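Teaching a Simulated Arm to Move a Chain: What Our Club Did, Step by Step

Hi all! A few people at the Tirkbridge meetup asked how our club got the chain task working in the simulator, so I finally sat down and typed it up. It's written for students who already have the arm loading and can drive it around with a keyboard or a gamepad. If you can't do that yet, go do the Skimlow setup sheet first and come back.

The task is called Murna (our name for it, don't ask me to explain the naming vote). Two bowls on a table, a short chain between them, and the arm has to pick up the chain and put it in the green bowl. Sounds easy! We spent most of May on it.

Step 1: Set up the table

Put the two bowls down first and the chain last. I drop the chain in from just above the table and let the physics settle before I touch anything else. If you start moving right away, the links are still wiggling and your first grasp will be garbage. We wait 800 simulation steps. You can probably get away with fewer, but I got tired of arguing about it.

Leave enough space between the bowls for the open gripper. I know that sounds obvious, but my first layout had them so close together that the fingers hit a rim every single time.

Step 2: Get above the chain before you go down

Move sideways while you're high, then come straight down. Don't do both at once! New drivers love a long diagonal swoop (I did too) and it clips the bowls. Before you lower the arm, turn the wrist so the fingers close across the chain and not along it.

Then come down slowly. I cut the speed to 5 percent of normal for the last stretch and only close the fingers when the tips are nearly at the tabletop.
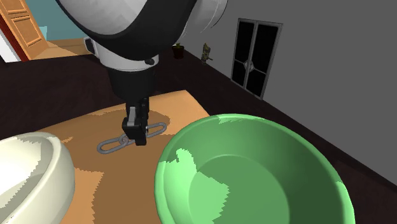

Aim for the middle of the chain if you can. A grab near one end works too, but then you have a long tail swinging underneath, and the tail loves to catch on the rim of the bowl on the way over. With a middle grab both ends hang down and you only need to lift a little higher than you'd think.

Step 3: Save your starting pose

Once the arm is parked somewhere clear of the bowls with the gripper pointing down, save that pose and start every run from it. Ours is off past the right side of the tabletop, seen from our room camera. We tried starting from random poses early on and the recordings were a mess to compare.

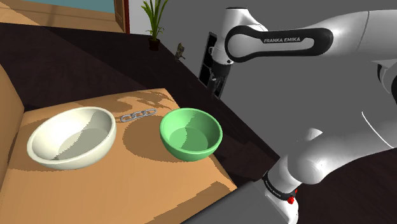
Save the pose as joint angles, by the way. I saved mine as a hand position the first time, and the arm found a different way to fold its elbow whenever I reloaded it. Azlan Oei spotted that one after I had already recorded 46 runs. I redid them all. I was not cheerful.

Step 4: Check the grasp from the wrist camera

The room view is great for driving, but it hides the part you care about, because the fingers cover the links. Switch to the wrist view before you close and look for three things. Is the chain between the fingertips? Is there space on both sides? Is a link leaning on one of the fingers? If it's leaning, back up and line up again.

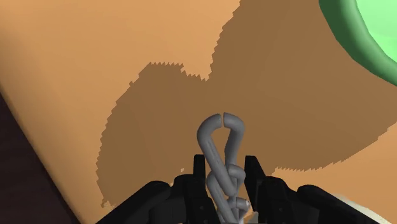 Etenesh Tekleab

Okay, closing. Close until the fingers stop, then wait a moment before lifting. If the chain jitters or shoots off across the table (it will, and it's pretty funny the first time), your grip force is too high for how thin the links are. Turn it down a bit and try again. If a link slips out, turn up the friction on the fingertips before you go back to adding force.

Step 5: Lift, move, let go

Straight up, sideways, straight down, open. Same rule as before. Keep going until the chain is below the rim of the green bowl, then open the fingers slowly so it doesn't get flung out.

We count a run as good only if every link ends up inside the bowl. One link hanging over the rim is a miss, even if it looks nice. Do 4 practice runs before you record anything, and write down your settings with each batch. Latuheru, our logging script, saves the poses but not the friction values, so you have to put those in the notes yourself.

Send me your layouts if you try it with a longer chain, I'd love to see how you handle the tail!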